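08/05/2025

Slept badly, got to the test kitchen before the lights had warmed up, and spent most of the day with the Flostari kit. I promised Hyun-seo Koo a straight opinion by tonight and I keep putting it off, so I'm writing it here first.

The pitch, for the record. Flostari sells you two arms, the software, and a subscription from Prallulik that is supposed to teach the thing your own kitchen. The brochure says "dish-ready in an afternoon." We've had it since March. I asked their rep what dish-ready means and he said it depends on the dish. Fine. I asked him which dish, then, and he said he'd get back to me.

I went through the manual again over coffee. It's 116 pages and the part on sinks is 2. The rest is mounting, licensing, safety, and a long chapter on how to name your tasks. There is a whole page on naming a task "Plate." I read it twice, looking for the part that tells you what to do when the plate isn't round, and didn't find it.

After that I stopped reading and set up at the sink. Green plate out near the front of the counter, the orange bowl on the orange plate, utensil across the top.

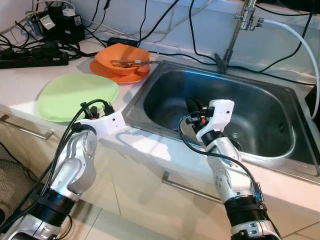
Both arms up at the counter, green plate on the left, sink on the right.

I ran the clearing task 40 times before lunch and wrote every one down in the blue notebook. I won't copy it all out. The plate alone it does decently. Ask for the bowl and the plate under it and it gets confused about which one it was sent for, and the utensil makes everything worse. Prallulik support told me to "simplify the starting arrangement." Well, sure. If I simplify it enough I've done the dishes.

The cables bother me too. They loop out at the wrists and run back down the arms, and I spent the morning watching them instead of the plates. The Kartha demo unit we had last year kept its wiring inside the shell. It was slow as molasses and I didn't like it either, but I never worried about it snagging a cup.

Then the money. The subscription is $303 a month, and without it the arms will only replay what you've already recorded. Hyun-seo thinks that's normal now. Maybe it is. I still don't like paying rent on something bolted to my own floor.

I'll be fair and say the motion is smooth, and the grip on the plate is gentler than I expected. Makari wants an answer on the second kit and I'm going to tell them to wait. Have to call the rep again in the morning about the bowl. Also out of dish soap.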